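Mitteilungen der Wohnungsgenossenschaft Wosineo eG
11. Juli 2019

Neue Hausordnung und geänderte Waschraumregelung in der Siedlung Rimham

Sehr geehrte Mitglieder, sehr geehrte Mieterinnen und Mieter,

der Vorstand hat in Abstimmung mit dem Aufsichtsrat eine überarbeitete Fassung der Hausordnung für die Siedlung Rimham beschlossen. Sie tritt zum 1. Oktober in Kraft und ersetzt die bisherige Fassung einschließlich aller Aushänge, die in den vergangenen Jahren ergänzend in den Treppenhäusern angebracht worden sind. Die Siedlung umfasst derzeit 600 Wohnungen. Die Genossenschaft zählt insgesamt 1.468 Mitglieder, von denen ein erheblicher Teil in den übrigen Beständen wohnt und von den nachstehenden Änderungen nicht betroffen ist.

Der vollständige Wortlaut wird allen Haushalten in Rimham mit der Betriebskostenabrechnung zugestellt. Ein gesonderter Versand erfolgt nicht. Vorab liegt der Text in der Geschäftsstelle während der Sprechzeiten zur Einsichtnahme aus.

Ruhezeiten

Die Nachtruhe bleibt unverändert und gilt von 22 Uhr bis 6 Uhr. Die bisherige Mittagsruhe wird auf die Zeit von 13 Uhr bis 14 Uhr verkürzt. Der Vorstand folgt damit einem Antrag aus der letzten Vertreterversammlung, der mit deutlicher Mehrheit angenommen wurde. Lärmintensive Arbeiten in der Wohnung, insbesondere Bohr- und Stemmarbeiten, sind an Werktagen bis 19 Uhr zulässig. Umfangreichere Umbauten bedürfen weiterhin der schriftlichen Zustimmung der Genossenschaft und sind vier Wochen vor Beginn anzuzeigen.

Treppenhäuser und Kellergänge

Treppenhäuser, Podeste und Kellergänge sind Rettungswege und von Gegenständen jeder Art freizuhalten. Kinderwagen und Rollatoren dürfen im Erdgeschoss abgestellt werden, sofern der Durchgang in voller Breite erhalten bleibt. Schuhschränke, Getränkekisten und Altpapier gehören nicht in das Treppenhaus. Die Verwaltung wird nicht zuordenbare Gegenstände mit einem Aufkleber versehen und nach Ablauf von zwei Wochen entfernen lassen. Entstehende Kosten werden, sofern der Eigentümer festgestellt werden kann, diesem in Rechnung gestellt.

Die Reinigung der Treppenhäuser wird ab Oktober einheitlich durch die Firma Conell ausgeführt. Die Kehrwoche entfällt damit auch in denjenigen Aufgängen, in denen sie bislang noch in Eigenleistung erbracht wurde. Die Umlage erfolgt nach Wohneinheiten. Für die betroffenen Haushalte wird die Vorauszahlung mit der nächsten Abrechnung angepasst.

Gemeinschaftliche Waschräume

Die meisten Rückfragen haben die Verwaltung zu den Waschräumen erreicht. Bislang wurden die Waschtage über Papierlisten vergeben, die in den einzelnen Häusern nach sehr unterschiedlichen Gewohnheiten geführt wurden. In manchen Aufgängen waren feste Waschtage seit Jahrzehnten an bestimmte Wohnungen gebunden und gingen bei einem Mieterwechsel stillschweigend auf den Nachmieter über, in anderen galt allein die Reihenfolge der Eintragung. Beides ließ sich auf Dauer nicht nebeneinander fortführen.

Künftig gilt in allen Häusern der Siedlung dieselbe Regelung. Jeder Haushalt kann innerhalb von 14 Tagen bis zu 2 Waschzeiten im Voraus reservieren. Weitere Zeiten können am selben Tag belegt werden, soweit sie frei sind. Eine Waschzeit dauert drei Stunden und schließt die Nutzung des Trockenraums ein. Wird eine reservierte Zeit nicht innerhalb von 30 Minuten angetreten, verfällt sie und steht den übrigen Hausbewohnern zur Verfügung.

Die Reservierung erfolgt über die neuen Buchungstafeln am Eingang der Waschräume. Jeder Haushalt erhält dafür einen nummerierten Steckzylinder, dessen Verlust der Geschäftsstelle zu melden ist. Der Ersatz kostet 7 Euro. Eine elektronische Buchung wurde geprüft, wegen der laufenden Kosten und mit Rücksicht auf Mitglieder ohne Internetzugang jedoch vorerst zurückgestellt.

Die Waschräume sind nach der Benutzung besenrein zu verlassen, Flusensiebe sind zu leeren und Fenster bei Regen zu schließen. Das Färben von Textilien sowie das Waschen von Pferdedecken und vergleichbar stark verschmutzten Stücken ist nicht gestattet.

Fahrräder und Außenanlagen

Der Fahrradkeller im Haus am Wendeplatz wird im Herbst geräumt. Alle Fahrräder, die weiterhin genutzt werden, sind mit Namen und Wohnungsnummer zu kennzeichnen. Nicht gekennzeichnete Räder werden sechs Monate verwahrt und anschließend an die Werkstatt Paul abgegeben, die sie instand setzt und verkauft. Ein Anspruch auf den Erlös besteht nicht.

Das Grillen mit Holzkohle bleibt auf Balkonen und Loggien untersagt. Elektrogrills sind zulässig, soweit die Nachbarn nicht durch Rauch oder Geruch unzumutbar beeinträchtigt werden. Für größere Anlässe steht der Grillplatz hinter dem Gemeinschaftsraum zur Verfügung - die Anmeldung ist wie bisher schriftlich bei der Geschäftsstelle einzureichen.
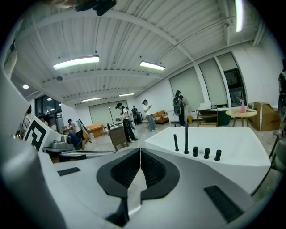
Liette Beaudoin wendet zur neuen Waschraumregelung ein, dass drei Stunden für größere Haushalte knapp bemessen seien. Wer mehrere Kinder habe, komme mit zwei Reservierungen in zwei Wochen kaum aus und sei dann auf frei gebliebene Zeiten am selben Tag angewiesen, was sich mit Schichtarbeit schlecht vereinbaren lasse. Sie regt an, für Haushalte ab fünf Personen eine dritte Reservierung zuzulassen.

Der Vorstand hat diese Anregung aufgenommen. Haushalte ab fünf Personen können bei der Geschäftsstelle formlos eine zusätzliche Reservierung beantragen. Maßgeblich ist die Zahl der gemeldeten Personen. Die Ausnahme wird zunächst auf ein Jahr befristet und danach anhand der tatsächlichen Auslastung überprüft. Eine Verlängerung der einzelnen Waschzeit ist dagegen nicht vorgesehen, da sich die Zahl der täglich verfügbaren Zeiten sonst in jedem Haus verringern würde.

Verstöße und Beschwerden

Beschwerden über Verstöße gegen die Hausordnung sind schriftlich und unter Angabe von Datum und Uhrzeit einzureichen. Anonyme Hinweise können nicht bearbeitet werden. Die Verwaltung wird die Beteiligten in der Regel zunächst zu einem Gespräch einladen. Erst bei wiederholten oder schwerwiegenden Verstößen ergeht eine Abmahnung - das Verfahren entspricht insoweit der bisherigen Praxis.

Ansprechpartnerin für alle Fragen zur Hausordnung ist Soon-im Chae in der Geschäftsstelle. Schriftliche Stellungnahmen zum ausgelegten Text werden bis Ende August entgegengenommen. Die Ausgabe der Steckzylinder erfolgt im September gegen Unterschrift. Mitglieder, die den Termin nicht selbst wahrnehmen können, werden gebeten, eine bevollmächtigte Person zu benennen.

Wosineo eG
Der Vorstand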